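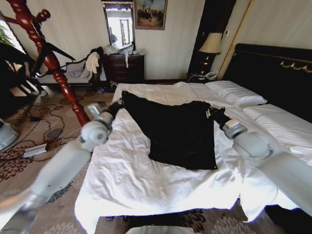 Automation in Hotel Housekeeping: What Changes for the Staff
Student project report, group 4
Kiều Bạch, Lợi Ngô, Đức Âu
Apr 13, 2019

1. Background

The Holloway is a hotel with 71 rooms. Since July it has tested a two-armed robot, the Pronder, for folding guests' clothes and small linen. We wanted to know how the work of the room attendants had changed. We did not measure the robot against its maker's figures.

2. Method

We spoke to 15 members of the housekeeping staff and followed two shifts. Each interview took 20 minutes. The head housekeeper, Masanobu Tanabe, gave us the old and new rotas. Staff could ask for their answers to be left out, and one did.

3. Findings

The Pronder folds shirts laid out flat on the bed. Dark clothes on white sheets give it the least trouble. Thin fabrics and anything with straps are still folded by hand.

The attendants used to work in pairs. On the test floor one attendant now works with the robot, and the second has been moved to the laundry. Several people said they missed having someone to talk to. Others liked setting their own order of rooms.

Folding takes less of the shift, but new tasks have come in: clearing the bed, spreading out each item, moving cables out of the way and filling in the fault sheet. None of these were in the job description when we visited. Bình Bùi, an attendant on the test floor, told us: "My wrists are better. My head is more tired, because I'm always listening for it to stop."

Training was one session at the start. People on late shifts mostly learnt from colleagues – this came up in almost every interview.

4. Limits

We saw one hotel and one floor. The staff who left before the trial began could not be reached.

5. Suggestions to the hotel

Add the new tasks to the job description and the rota. Repeat the training for late shifts. Let attendants swap between the test floor and the laundry every month if they wish.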